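Verde amarillento (color textil)

El verde amarillento, llamado también verde lima, chartreuse o verde pistacho según el fabricante y el matiz, es un grupo de colores empleado en el teñido de tejidos. Ocupa la zona intermedia entre el amarillo y el verde y abarca desde tonos muy luminosos hasta otros apagados, próximos al oliva claro.

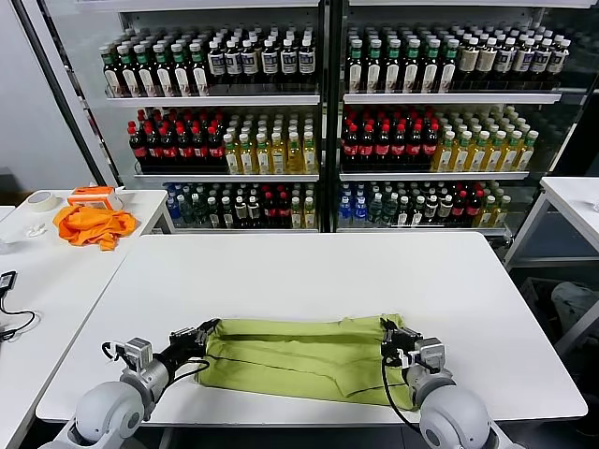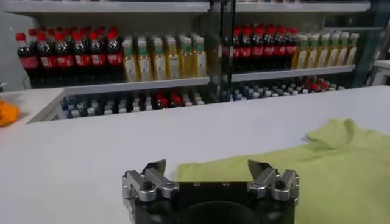
Tela de color verde amarillento sobre una mesa blanca.

Denominación

El término chartreuse procede del licor elaborado por los monjes cartujos, y su uso como nombre de color se extendió por el francés y el inglés. En español convive con verde lima, verde limón y verde pistacho, sin que exista un límite preciso entre ellos. Las cartas de color comerciales aplican a menudo el mismo nombre a tonos distintos – una misma «lima» puede ser casi amarilla en una casa y francamente verde en otra –, por lo que en la industria se prefiere trabajar con muestras físicas o valores medidos.

Historia

Antes de los colorantes sintéticos, los verdes se obtenían casi siempre en dos baños. El tejido se teñía de amarillo con gualda (Reseda luteola) o con retama de tintoreros y después se pasaba por una tina de hierba pastel o de índigo. Un segundo baño corto daba verdes amarillentos; uno más largo, verdes plenos. El amarillo de la gualda resiste la luz peor que el azul del índigo, y por ese motivo muchos verdes de los tapices antiguos se ven hoy azulados.

En el siglo XIX se difundieron los pigmentos verdes de cobre y arsénico, muy vivos y tóxicos, utilizados en papeles pintados, flores artificiales y algunas telas. Los colorantes sintéticos fueron sustituyéndolos. La aparición de los colorantes reactivos en la década de 1950 facilitó la obtención de tonos lima intensos y sólidos sobre algodón.

Teñido

Sobre fibras celulósicas, el tono se consigue por lo general mezclando un colorante reactivo amarillo con una proporción pequeña de turquesa o azul. Esa proporción es el punto delicado del proceso, pues una variación mínima del componente azul desplaza el resultado de forma visible. En poliéster se recurre a colorantes dispersos, y en lana y poliamida, a colorantes ácidos.

La carta Rilora, elaborada por la tintorería Macedo, recoge 687 tonos, de los cuales 17 corresponden a verdes amarillentos. Su responsable, Mareike Weidemann, los divide en tres series: ácidos, pastel y oliváceos.

Percepción y medida

El ojo humano presenta su máxima sensibilidad en visión diurna cerca de los 555 nanómetros, en la región del verde amarillento. De ahí que las variantes fluorescentes se utilicen en prendas de alta visibilidad. El color es propenso al metamerismo: dos piezas iguales a la luz del día pueden diferir bajo una lámpara de interior.

Véase también

Gualda
Metamerismo
Verde oliva
Colorante reactivo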